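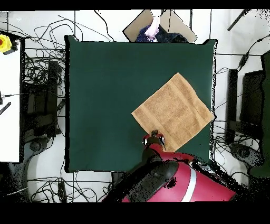 How often should bath towels be washed?
After every 4 uses, sooner if one has spent the night in a heap.

Section 3. Washing Towels in the Femia

Before you start: the Femia holds up to 17 bath towels. It will accept more, and you will hear about it.

1. Shake each towel out. Check for hairpins, coins and small socks.
2. Sort by color. A new red towel counts as a color of its own for its first few washes, however sincerely the label promises otherwise.
3. Load the drum loosely. If you have to lean on the door, take two out.
4. Pour detergent to the lower line in the drawer. The upper line is for work clothes and regret.
5. Turn the dial to TOWELS and press Start. The cycle runs 86 minutes. The last few count down slowly — go and do something else.

NOTE: Leave out fabric softener. It coats the loops, and a coated towel mostly moves water from one part of you to another.

CAUTION: Do not open the door while the drum light is on. The lock will win.

Drying

6. Snap each towel hard by its short edge before hanging or tumbling.
7. In the dryer, choose MEDIUM. HIGH is quicker and makes the hems curl.
8. Fold only when fully dry. Feel the border, where damp likes to hide.

NOTE: Petronella Masilela, who wrote the first edition of this guide, recommended folding in thirds. Later editions allow halves — she has not commented.

If the display shows E2 during a towel load, stop the cycle, spread the towels evenly and press Start again. For any other code, see Section 7.

12 comments · 31 shares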